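The Keeper of the Seventh Lamp
From the Proceedings of the House at Lumdale, circulated to members

The House at Lumdale keeps seven lamps, one for each of the Teachers it recognizes. Six of the Teachers have names. The seventh does not, and the rules of the House require that the lamp be lit all the same, each evening, by a Keeper appointed for a term of 20 years.

The Keeper whose term is recorded in this paper came from Skokow as a young woman. She had claimed no visions, and the examiners noted this in her favor. She was given the key to the lower room, a measure of oil, and the register in which every Keeper before her had written one line a night. The line was always the same: Lit, and no one came.

She wrote it faithfully. The Order of Đỗ, which holds the older half of the teaching, sent inspectors each September. They read the register, tested the wick, and went home by the Skimley road. They did not ask whether she believed.

In the eleventh year, on a night of heavy rain, the lamp was burning when she unlocked the door. The oil stood at the level where she had left it that morning. A chair had been drawn up to the table. She put it back against the wall, sat on the step until the rain ended, and then opened the register. The rules allowed two entries only. If she wrote that someone had come, the seventh Teacher would have to be named, and the House would have to choose between its own teaching and that of the Order. There were 274 members in residence, and most of them had quarreled over smaller matters.

She wrote: Found lit.

The entry was reviewed. It was held to be irregular in form but not false, and the Keeper was instructed to use the proper wording in future. She did so for the next 732 nights. On each of those nights she also set the chair at the table before she left, and on each following evening she returned it to the wall. This was not forbidden. The inspectors saw the marks on the floor and recorded them as wear.

When her term closed, she gave up the key without being asked for it twice. The new Keeper, a quiet man from the upper farms, wished to know what she had seen in the room. She told him where the spare wicks were kept, and that the door swelled in wet weather and should be lifted slightly as it was pushed.

He went down at dusk. The members at supper heard the door scrape on the stone, then a long silence, then the sound of a chair being moved. His first line in the register is in a clear hand and has never been reviewed. It reads: Lit, and he asked after you.
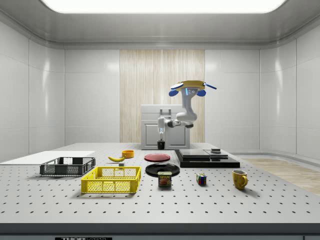
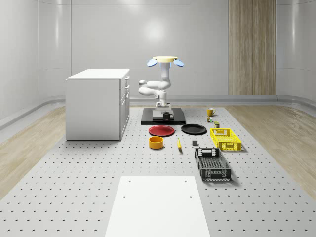 Both views: white robot arm and perforated worktable, computer rendering.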